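News > Consumer

Bustovia's "paid back in a winter" claim for plug-in heaters doesn't add up, says Nellaston tenants' group

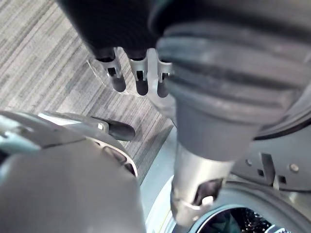
Saturday, February 3, 2018

Households in Nellaston are being told that a Bustovia plug-in heater will pay for itself before spring. The Nellaston Tenants' Group has looked at the sums and would like to see better ones.

The leaflet, put through up to 4,000 doors in January, promises a saving of 51 per cent on heating. It doesn't say what the heater was compared with, how big the rooms were or who did the testing. The group wrote to ask and got the same leaflet back.

"A kilowatt of electric heat costs what it costs, whatever shape the box is," said Saskia Grimshaw, who chairs the group. "If they've found a way round that, we'd love to read it."

Eighteen tenants in Lowther Court kept meter readings through January. Their bills went down a little in some flats and up in others.

Iñaki Arrieta, the group's energy adviser, said people should hold on to their receipts and read their own meters. "I may be wrong. Show me the test."

The readings can be seen at the Andville Road office.

Contact: Press desk, Nellaston Tenants' Group | © 2018 | Back to top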